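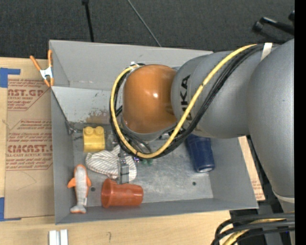 Tips for a bin-picking bench in a shared workshop

Posted Dec 20, 2019 by Jhun Belmonte, Stesville

Cables first. Run the power and signal lines along the outside of the arm and leave a full loop at the wrist. Turn the last joint by hand to both ends of its travel before you tie anything down. If the loop goes tight at either end, add slack. White tape around the black bundle is fine while you are still moving things. Change to hook-and-loop straps later.

Clamp the bin. A metal bin slides on a wooden tabletop every time the gripper touches a wall. A spring clamp on the rim is enough for light items. Mark the corners on the bench in pencil so the bin goes back in the same spot after cleaning.

Leave the paper on acrylic sheet until the last cut is done. Blue tape holds it flat and comes off clean within a week or so.

Start with cups, a toy block, a small plush and a cloth. Lay the cups on their sides. Cloth is the hard one, so don't judge your settings by it. On the Kos build we logged 549 picks before changing the finger pads, and 44 of the misses were cloth.

Keep speed low for the first 100 runs with any new item.

Sloping walls help round things settle toward the middle, but flat pieces still get stuck in the corners. Nudge those out with a dowel, with the arm stopped.

Wipe the bin floor with a dry rag. Scuffs can stay.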